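**Banana storage lore** is the loose body of household advice on how to slow down or speed up the ripening of bananas kept at home. Most of it is passed on by word of mouth, in magazines and on the backs of packages. Some of it rests on well-known facts about the fruit. A good deal of it has never been tested with any care, and the claims made for it are often larger than the effects.

## Background

Bananas are picked green and go on ripening after harvest. The fruit gives off ethylene, a gas that acts as a plant hormone, and its starch turns to sugar as the peel goes from green to yellow and then brown. Warmth speeds this up and cold slows it down. Nearly every household method claims to work on one of these two things, the gas or the temperature.

## Common claims

### Wrapping the stems

The best-known tip is to wrap the stem end of a bunch in plastic film or foil. Supporters say that most of the ethylene escapes there, so that covering it keeps the gas away from the rest of the fruit. The explanation is usually repeated without a source. Ethylene is made in the peel and flesh as well, and a loose twist of film makes a poor seal against a gas.

Printed advice can't agree on the details. The *Givus Kitchen Almanac* promises 4 extra days from a wrapped bunch, while the Jasińska household guides give 2 and tell the reader to separate the fruit first. Neither says what the wrapped bananas were compared with, how warm the room was, or who decided when a banana had become too ripe to eat.
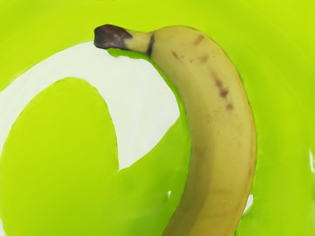
### Hanging

Banana hooks and stands are sold on the claim that a hanging bunch "thinks" it is still on the plant. There is no good reason to believe this. Hanging does keep the fruit off a hard surface, which may mean fewer bruises - a modest benefit, and one that a folded towel could also offer.

### Refrigeration

The old warning never to chill bananas is only partly right. Cold damages the peel and turns it dark, and green fruit may fail to ripen well afterward. In fruit that is already ripe, the flesh often stays firm and pale for some time under a peel that looks spoiled. The warning seems to have lasted mostly on the strength of that peel.

### Paper bags

Closing bananas in a paper bag to ripen them has a sounder basis, as the bag holds some of the ethylene near the fruit. Adding an apple is a common extra step. How much time it saves depends on the fruit and the room, and firm promises of "overnight" results should be doubted.

## Informal trials

A village produce show at Skumcombe ran a public trial in November, with 13 bananas kept on one shelf and judged by eye. The wrapped fruit was declared the winner by a single day. With so few bananas, and judges who knew which were wrapped, the result shows very little. A similar trial at Jinov found no difference - and is quoted far less often.

## See also

- Ethylene
- Climacteric fruit
- Food waste
- Kitchen folklore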